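Progress report to Trasora: the bin cell at Lockyer
1 October to the end of March

Hello all,

Second report, and a longer one than the last, because I've spent most of this half-year with my sleeves rolled up and there's a fair bit to tell. You asked me after the first one to put in less about what the cell might do one day and more about what it takes to keep it going, so that's what I've done. If you only want the money, skip to near the end.

You'll remember that when the grant began the arm was standing here doing very little. It was bolted down and it moved, and that was as much as I could say for it. The plan was to get it picking parts out of a bin reliably enough that the Istton people could send us their mixed offcuts to try, and to write down every bit of looking after it needs so that another small workshop could copy us. We're well along with the first part and further than I expected with the second (I have filled one notebook and started on another!).

The biggest job was the cables. When I wrote last time I'd had three stoppages that I blamed on the gripper, and I was wrong about all of them. The trouble was in the lead that runs down the arm to the wrist. It had been tied too tightly at the top, so whenever the wrist turned a long way over it pulled on the connector, and every now and then the gripper would simply drop off the network and come back a second later as if nothing had happened. Maddening to find. I only caught it by running the wrist round by hand at the slowest speed with one finger resting on the plug.

So I took all the ties off and started again. The bundle now has a proper loop in it by the wrist, with plenty of slack, and the ties are where the cable hardly moves. I tried it with a smaller loop first and it rubbed. I tried a larger one and it caught on the side of the bin, which gave me a fright. The one we've settled on clears everything as long as the arm doesn't go into the far left corner with the wrist turned right over, and I've put a limit in the program so it can't.

Since then I've logged 779 picks without a dropped connection. There were 39 missed picks among them, nearly all from parts lying flat against a wall, and I'll come back to those.

The second job was the bins themselves. The two of them sit one behind the other and they used to creep. Each time the gripper nudged a wall the front bin shifted a hair, and by the afternoon the arm was reaching for where the bin had been that morning. I had been re-teaching the corner points every day, and sometimes twice. Now they're clamped together at the corners with timber alongside, and I check the corner points once a week. They've moved once in that time, and that was my boot.

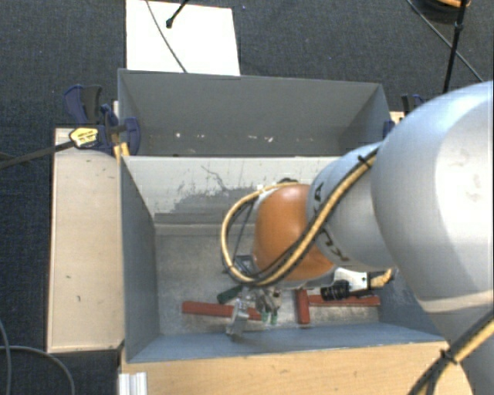 Mariama Essien asked, when I sent round a draft of this, whether clamps were really meant to be the permanent answer, and whether a bolted base plate wouldn't save me the weekly check altogether. She also wanted to know what happens if a clamp works itself slack halfway through a run with no one standing by.

Fair points, both. On the first, I'd like a base plate eventually, and there's a sketch of one, but I've changed the bin position more than nine times since October and I'd have been drilling new holes for every one of them. Once Istton have agreed the size of the parts I'll fix it for good. On the second, I've added a touch check at the start of each batch. The arm goes down gently on one known spot on the front bin, and if it doesn't meet the wall where it should, it stops and waits for me. It takes 18 seconds and I've stopped grudging them.

Now, the fingertips. We went through several shapes over the winter. The long ones I was so pleased with in the last report bent, and then they stayed bent, so out they went. The small green ones are much better behaved. They're short, they get down between parts, and changing a pair is a two-minute job with one small key (which now lives on a string by the controller, after I lost it for an entire morning). I look at them before every session and wipe them over, and I swap both together even when only one looks tired, or else the grip comes out lopsided.

The red bars have been our main test part. They're simple enough, but they fall in awkward ways, one across another or end-on to the wall, and that's where most of those missed picks came from. What has helped most is getting the gripper to come in at a slight angle near the edges. I'm still fiddling with it. The bracket beside the fingers needs watching when we work close to a wall, and I'd like to trim it or move it before the summer.

Software next, briefly. We moved over to Skerkodlow for the job list in the new year. I like it, though the first fortnight was hard going and I lost two days to a setting that was switched off by default. All the weekly checks are in there now, so it reminds me, and if I skip one it keeps on reminding me.

Money. We're slightly under on parts and slightly over on my hours, and the cable business accounts for nearly all of the second. I haven't touched the line for the spare gripper. I'd like to hold it until the summer if you're happy with that, and buy then if the present one starts to show play in the jaws. It hasn't so far.

What's next: the angled approach finished off, the bracket sorted, and a first proper batch from Istton. I also owe you a clean copy of the care notes, which are readable at the moment only by me. I'll send those separately, and if anyone from Trasora would like to come to Lockyer and see a batch run, just let me know a few days ahead and I'll make sure we've got parts in.

Lockyer workshop | Contact us | Copyright Lockyer 2024 | Back to top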